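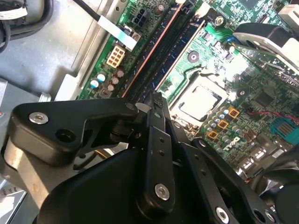

December — by Nesma El Fassi, Stiddale Borough Services
Filed under: Recycling & Reuse

Which items may I bring to the Wevcombe site?
Computers, monitors, printers and small kitchen appliances are accepted from residents. Fridges are taken at Bernis only.

Is there a charge?
Households may leave up to 40 items a year free of charge. Traders must hold a permit.

Will my data be erased?
Residents are asked to remove personal files before their visit — the council cannot return a hard drive once it has been handed over.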